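Acondicionamiento térmico de locales – Apuntes de la asignatura
Tema 4. Cubiertas metálicas ligeras y confort en verano
Versión revisada, 13/7/22

4.1. Objeto del tema

Se estudia el comportamiento térmico de los locales de una sola planta situados bajo cubierta metálica ligera. Se incluyen naves pequeñas, talleres y anexos habilitados para uso diario. El alumno deberá ser capaz de estimar la temperatura de la cara exterior de la chapa, calcular el flujo transmitido al interior y proponer medidas correctoras ordenadas por eficacia.

No se tratan aquí las cubiertas ajardinadas ni las invertidas, que corresponden al tema 5.

4.2. Inercia y reparto de superficies

La chapa de acero tiene una masa por unidad de superficie muy baja. Su respuesta a la radiación solar es casi inmediata: la temperatura de la cara interior sigue a la de la exterior con un retraso despreciable a efectos de cálculo. La solera, por el contrario, está en contacto con el terreno y amortigua la oscilación diaria. Un local de este tipo presenta por tanto dos superficies horizontales de comportamiento opuesto, y el ocupante intercambia radiación con ambas.

El acabado del suelo influye menos de lo que suele suponerse. Un pavimento cerámico o pétreo adherido a la solera conserva el acoplamiento con el terreno. Una tarima flotante sobre lámina de espuma lo interrumpe en parte. En rehabilitación conviene comprobar este punto antes de proponer un cambio de pavimento, sobre todo en locales sin refrigeración mecánica.

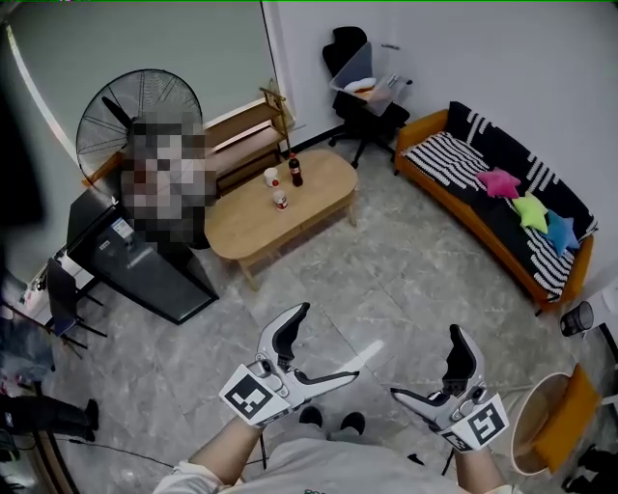

4.3. Temperatura sol-aire

Para el cálculo del flujo a través de la cubierta se sustituye la temperatura exterior por la temperatura sol-aire:

Tsa = Te + (α · I) / he – ΔTr

donde Te es la temperatura seca del aire exterior, α la absortancia solar de la superficie, I la irradiancia sobre el plano de la cubierta, he el coeficiente superficial exterior y ΔTr la corrección por radiación de onda larga hacia el cielo. En cubiertas horizontales con cielo despejado la corrección no debe omitirse.

La absortancia es el parámetro sobre el que el proyectista tiene mayor control. Una chapa clara y limpia absorbe una fracción reducida de la radiación incidente; la misma chapa, con varios años de polvo depositado, puede duplicar ese valor. Por este motivo los ensayos de mantenimiento se hacen con la superficie en su estado real. El color de la cara interior no interviene en Tsa. Interviene en la iluminación del local y, de forma marginal, en nada más, ya que las pinturas ordinarias tienen emisividades parecidas en onda larga con independencia de su color.

4.4. Caso de estudio: anexo Rafferty, Pranbridge

El anexo Rafferty es un local rectangular de 60 m² de superficie útil, con cubierta de chapa simple sin aislamiento y sin falso techo. Las mediciones se tomaron en julio, en días despejados, con dos sondas de contacto fijadas a la cara inferior de la chapa y un registrador Zuvton colocado a la altura de una persona sentada.

La temperatura máxima registrada en la cara inferior de la chapa fue de 52 °C, poco después del mediodía solar. El máximo del aire interior se produjo más tarde y con un valor muy inferior. La diferencia entre ambos es la que interesa al alumno: un termómetro de aire, por sí solo, no describe la situación del ocupante.

Se recuerda que la temperatura operativa, con velocidades de aire bajas, se aproxima por la media entre la temperatura del aire y la temperatura radiante media:

Top = (Ta + Trm) / 2

La temperatura radiante media se obtiene ponderando cada superficie por su factor de forma respecto al ocupante. En un local bajo y ancho, el factor de forma de la cubierta es el dominante de la mitad superior.

4.5. Movimiento del aire

La velocidad del aire aumenta el intercambio convectivo y la evaporación en la piel. No reduce la temperatura del local. Un ventilador aporta además al recinto toda su potencia eléctrica en forma de calor, cantidad pequeña frente a la ganancia por cubierta pero que debe figurar en el balance.

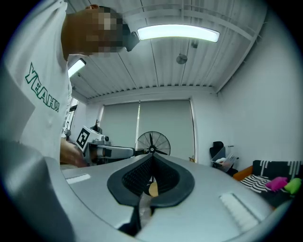 La asimetría radiante vertical es la segunda causa de queja en estos locales, después de la temperatura operativa. Se define como la diferencia entre las temperaturas radiantes planas de los dos semiespacios, superior e inferior, medidas a la altura del ocupante. Un techo caliente se tolera peor que una pared caliente para la misma diferencia. Con paneles metálicos nervados vistos y vigas expuestas, como en la fotografía, no hay plano intermedio que apantalle la radiación, y un ventilador de pie como el que aparece en ella actúa solo sobre el término convectivo. La asimetría se mantiene sin cambios. El nervado aumenta la superficie real de intercambio respecto a la proyectada; para el cálculo radiante se toma la proyectada, y para el convectivo, la desarrollada.

4.6. Medidas correctoras

Se enumeran por orden de aplicación recomendado.

1. Limpieza y pintado de la cara exterior con revestimiento de alta reflectancia. Reduce α y, con ello, la causa primera de la ganancia.

2. Aislamiento bajo chapa con barrera de vapor en la cara caliente de invierno. En climas con noches despejadas hay que verificar el riesgo de condensación en la cara inferior de la chapa.

3. Falso techo con cámara ventilada. Exige altura libre suficiente y aberturas en los dos extremos. Sin salida de aire, la cámara se convierte en un plenum caliente – el efecto se reduce a la resistencia térmica del propio falso techo.

4. Ventilación nocturna. Eficaz únicamente si existe masa accesible, es decir, solera sin recubrimientos aislantes.

5. Ventiladores. Medida complementaria, válida mientras la temperatura del aire se mantenga por debajo de la de la piel.

4.7. Ejercicio propuesto

Calcule la temperatura sol-aire de la cubierta del anexo Rafferty para los valores de irradiancia de la tabla Zuletti (anejo B), con la chapa limpia y con la chapa envejecida. Determine en cada caso el flujo por metro cuadrado, tomando constante el coeficiente superficial interior. Compare el resultado con la temperatura medida en la cara inferior y justifique la desviación.

Entrega: una hoja de cálculo y una memoria de dos páginas como máximo. Indíquense las unidades en todos los pasos intermedios.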